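Prareo-discuss: Re: Episode 4 of "Kernen": runtime, cut and ratings
Date: 15 March 2023 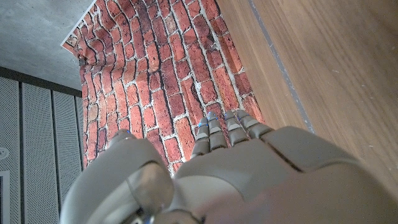 1. Quoted message

> I finished the episode last night on the Sitholm app and I have three
> questions for the list.
>
> First, the runtime. The listing says 42 minutes and my player showed 38.
> Is the app dropping something, or is the listing wrong?
>
> Second, the pharmacy sequence. The recap at the start of the episode shows
> the sister handing over the ledger at the counter, but I do not remember
> that shot from episode 3. Was it cut?
>
> Third, the viewer score. It dropped a full point overnight on the Prareo
> tracker. I thought it was the best hour so far, so either I am out of step
> with everyone or something is off with the numbers.
>
> Also, does anybody have a working subtitle file for the broadcast version?
> The one in the archive drifts.

2. Runtime

The listing is wrong for the app and right for the broadcast. The broadcast slot carries a sponsor bumper before each break, a long "previously" segment and a trailer for the following week. Sitholm strips the bumpers and the trailer and keeps a short version of the "previously" segment. I lined up both versions by dialogue. From the title card to the first frame of the credits there is no missing line and no missing shot. The difference is all packaging.

Episodes 1 and 2 behave the same way. Episode 3 does not. There the app version is 18 seconds longer inside the story, which brings me to the next point.

3. The ledger shot

It was cut from the broadcast of episode 3 and left in the app version. It sits directly after the father locks the back door and before the bus stop scene. If you watched episode 3 on air and episode 4 on the app, you would meet the shot for the first time in the recap, and that matches what you describe.

I would not read too much into the cut. The broadcast version of that act ends hard on the door, and the ledger shot with its music cue would have pushed the break late. The cost is that the broadcast audience reaches the counter argument in episode 4 without knowing that the sister gave the book away by choice. Played without the shot, her line "I kept it as long as I could" sounds like an excuse. With the shot it is a plain statement of fact. Several of the complaints on this list about her being inconsistent come from people who saw the broadcast, so please say which version you watched when you post about that story line.

4. The score

The tracker page changed its method in February. Before that, it showed the plain mean of all votes. It now holds votes for the first day and publishes them in batches, and an episode with fewer than 300 votes gets pulled toward the average for the season. Episode 4 was published with the first batch only. The season average is lower than the early votes for this episode, so the displayed number fell when the adjustment was applied.

The score should be left alone until the count passes the threshold. Comparing it with the scores for episodes 1 and 2 is not useful in any case, as those were fixed under the old method and have not been recalculated. The tracker has a small note on this at the foot of the season page, in the same gray as the copyright line.

My own view of the episode is a little below yours. The first half is very well built. The inventory scene does in one long take what the pilot needed a whole act to do, and the two leads are finally allowed to talk over each other. The second half leans on the phone call. We hear one side of it, then we are told what the other side said, then the brother repeats it in the car. One of those could go. The car is the weakest, and it also holds up the last scene, which needed more room than it got.

The guest part, the inspector, was better than the previews suggested. The writing gives him no background at all and the performance does not try to supply any. I hope he is left that way if he returns.

5. Subtitles

The file in the archive was timed to an app version with the bumpers removed. On the broadcast version it is correct up to the first break and then slips by a fixed amount at every break after that. A single offset will not fix it. You need to split the file at the breaks and shift each part separately.

I have done this for episodes 1, 2 and 4. Episode 3 needs more work on account of the extra shot, which has no dialogue but moves everything behind it. The corrected files are in the Trnka folder on the list archive, with "bcast" in the file name. Files without that tag are for the app. Please do not rename them, as the index is built from the names.

Known faults in the episode 4 file:

- Two lines in the stairwell are marked [unclear]. I have listened to both versions on headphones and I cannot separate them from the door noise.
- The song over the credits is not transcribed.
- Italics for off-screen speech are missing after the second break.

If anyone can make out the stairwell lines, send the text with the time and the version to the list and I will put it in. Corrections sent without the version cannot be used.

6. Thread housekeeping

The subject line of this thread has drifted through several topics. For the score question, please reply under "Tracker method" from last month, where the threshold was already discussed in more detail. Keep this thread for the cut and the runtime. Posts about episode 5 need the spoiler tag in the subject until the app version is up, and that includes anything shown in the broadcast trailer.

--
Sent to the Prareo-discuss list. To leave, send a blank message to the list address with "unsubscribe" in the subject.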